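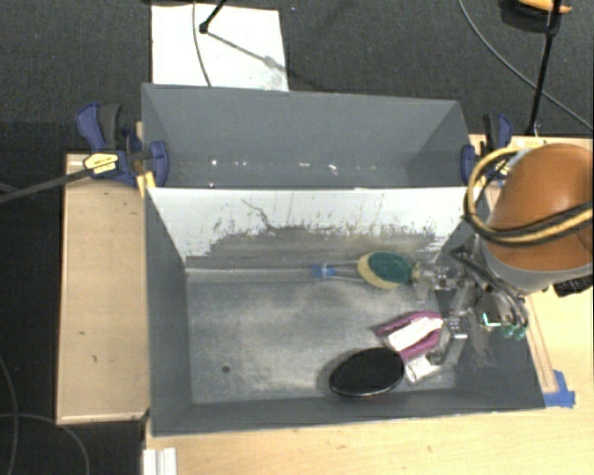 Tuldale, 20 Mar 2024

I have a scrubbing brush that's older than my marriage, and I'd like to say a few words in favor of keeping things like that.

What set me off was a kitchen store. A new one opened out at Eltgate in January, all pale shelves and soft music, and I went in for a dish brush and came out forty minutes later with nothing, feeling slightly insulted. Everything in there came in a set! You couldn't just buy the brush. You bought the brush, the little dish the brush sits in, the matching soap pump and a tray to hold the three of them, and the whole business was $58. For washing a pan!

I know how I sound. My daughter says I've been having this same argument with stores since she was in grade school, and she's right (it was towels back then). But I think something has gone wrong with how we look at the plain working stuff in our homes. We've decided it all has to be nice to look at, and once a thing has to be nice to look at, it has to be replaced the minute it isn't. A brush with bent bristles still scrubs. Mine scrubs better than it did new, if you ask me, especially on potatoes and on the grout behind the stove.

Same with buckets, tubs, bins, cutting boards, all of it. A scratch on a storage bin is just a scratch. It holds what it held before. I grew up in a house where the wash tub had been in the family since before the road was paved, and it had so many scuffs you couldn't have told me what color it started out. We bathed the dog in it and iced sodas in it at graduation parties, and I never once heard a guest complain.

The other side of this, and my neighbor brings it up every time, is that some old stuff really is junk. Fine. I threw out a Granura mop bucket last year after the handle let go on the basement stairs, and I'm not sorry. I'm also not going to tell anybody to keep a moldy sponge. There's a difference between worn and worn out, and most of us can tell with our hands in about two seconds.

What bugs me is being hurried past the first one straight to the second. Lazarević Hardware on our main street still sells brushes loose, out of a barrel by the register, and they'll sell you just the head if your handle is good. I bought one for my sister and she asked where the rest of it was.

So mine stays under the sink for now. The bristles lean hard to the left, and I've gotten used to scrubbing that way.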